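Flat Things FAQ
Last tidied up 2018-01-28

I get the same handful of emails most weeks, so I've put my replies in one place. If yours isn't covered, write to me anyway, I like the post!

What do you collect, exactly?
Small printed card. Tickets, shop cards, swing tags, the little boxes that light bulbs and sewing needles come in, luggage labels, backing cards from buttons. If it's printed and it'll go in a drawer, I'm probably interested. I don't do stamps or football cards -- plenty of people do those far better than me.

How did it start?
With a shoebox from my uncle, Lahcen Mansour, who ran a hardware shop in Mimbridge and kept a copy of every price card he ever had printed. 131 of them, all in order. I took it home to look through over a weekend and that was pretty much it for my weekends.

Can I send you things?
Yes please. Put them between two bits of stiff card with a rubber band round the outside (not round the things themselves, it leaves a dent) and use a proper board-backed envelope. Anything bigger than a paperback, ask first. I've got a box room, and there are already drawers in it I can't open all the way.

Should I flatten little boxes before posting?
Only if they're glued so lightly that they come apart by themselves. Please don't slit a box down the side to make it lie flat! I'd much sooner pay you the extra postage. If it's already flat, leave it flat, and don't try folding it back up to see how it went.

How do you store everything?
Cards go in clear polyester sleeves, 80 to a drawer. I used to squeeze in more and ended up with bent corners right through the back half. Boxes stand on end in trays with a strip of acid-free tissue between them. The drawers came from a Daly cabinet that Brahim Filali was throwing out of his office, and they still smell faintly of toner.

White card goes yellow on me. What am I doing wrong?
Maybe nothing. Cheap board yellows whatever you do. Keep it out of the sun, away from the boiler cupboard, and out of those old sticky-page photo albums, which are murder on anything pale. Reds fade long before blacks do, so if you've got something printed in both, that's the one to put away first.

What about greasy fingermarks?
Wash your hands, dry them properly, hold things by the edges. A soft white rubber will shift a pencil mark on plain board but keep it well clear of the print. I took half a letter off a Hastitz label that way and I'm still cross about it.

How do you sort them?
By what colour the printing is, then by size. Aicha Amrani, who swaps with me, does hers by town and thinks mine is daft. But I can never remember where a thing came from, and I can always remember that it was red.

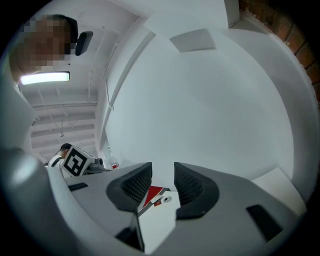

Flat and white, red and black print near the top. Red drawer for this one.

Do you sell duplicates?
I swap them. Tell me what you've got and what you're after, and I'll have a rummage. Mullana tea cards are always wanted here, any condition.

Have you got a printed list?
Sort of. It stops at 500 entries and I've fallen behind since November. I can email it to you if you don't mind spelling mistakes.

Can I come and look?
If you're nearby, yes, but no more than 2 people at a time, and mind the step into the box room.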